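Section 2: Working out what to buy

Before you open a single vendor page, read this section through once. I wrote it after doing the Cutix budget twice (the first one came back covered in Bo-ram Oh's green ink, and she was right about nearly all of it!), so the order of the steps is the order I wish I'd used.

The job we were planning for is tidying and sorting small household stuff with hand-held grippers, the recordings from which go on to train an arm later. If your job is pallets or test tubes, steps 1 and 4 still work for you and the rest you'll need to bend a bit.

1. Pick the messiest spot you expect to work in and plan for that one. Tidy benches make every gripper look great. A cubby full of bags and loose paper will show you pretty fast how much room the jaws need when they're wide open. 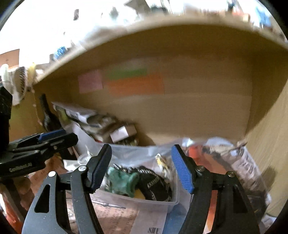
Fig. 2-1. Two grippers at one shelf compartment, the near one with its jaws wide open.

2. Measure the opening, then measure the gripper with the jaws fully open, at the widest point of the arms. The tips are usually narrower than the knuckles, and I budgeted from the tips the first time. Write both numbers on the same sheet.

3. Decide whether you want one hand or two. Two hands means two of everything: grippers, chargers, mounts, spare pads. It also means both have to fit in the space together, so go back to step 2 and do it again with both of them in there.

Note: If you're on the fence, buy one and ask the vendor to hold the price on the second. Ours held it for 40 days, in writing.

4. List the materials you'll be picking up, by how they behave. Clear plastic bags, knitted things, thin metal rods, flat paper on a flat board - each of these is a different problem for a rubber pad, and flat paper is the one I'd test before paying for anything.
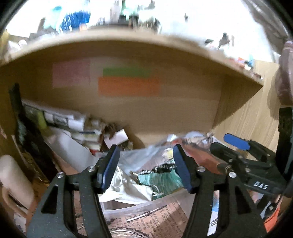 5. Now put the wear parts on their own line. Finger pads, screws, any lever or tab that a thumb leans on all day. I had these buried under "misc" and Faustine Rolland in purchasing at Grakcombe sent the whole form back. My line for the first year came to $636, and more than 50 of those dollars were shipping, so order pads in one go if you can.

6. Add five days of setup time to the plan. I mean paid time, on the sheet, with a name next to it. You'll spend it on mounting, charging, calibrating and finding out which cable didn't come in the box.

Caution: Take anything breakable or sharp out of the work area until everyone has had some practice. Glass on an upper shelf counts too - your wrist is lower than the back of the tool, and it's easy to forget how far the thing sticks up behind you.

Caution: Don't order the arm yet. Its price quote can go in the plan, but leave the order itself until you've got recordings you're happy with.

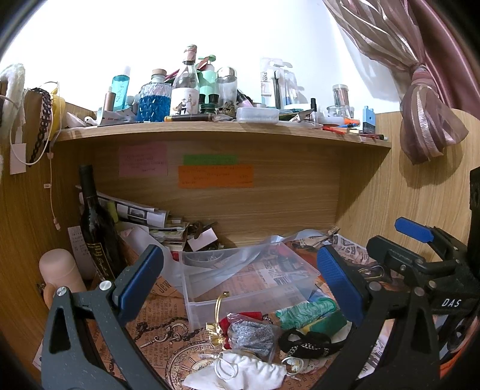

Can I skip the trial and order straight from the spec sheet?

I wouldn't. Most vendors will lend you a demo unit if you pay the return shipping, and one afternoon in your own clutter will answer the fit and pad questions that the sheet leaves out. If they won't lend one, ask for a return window and get it on the invoice.

7. Send the sheet to whoever signs, with the wear parts line and the setup days both showing. Keep your measurements stapled to the back. You'll want them again for Section 3, where we get to mounts.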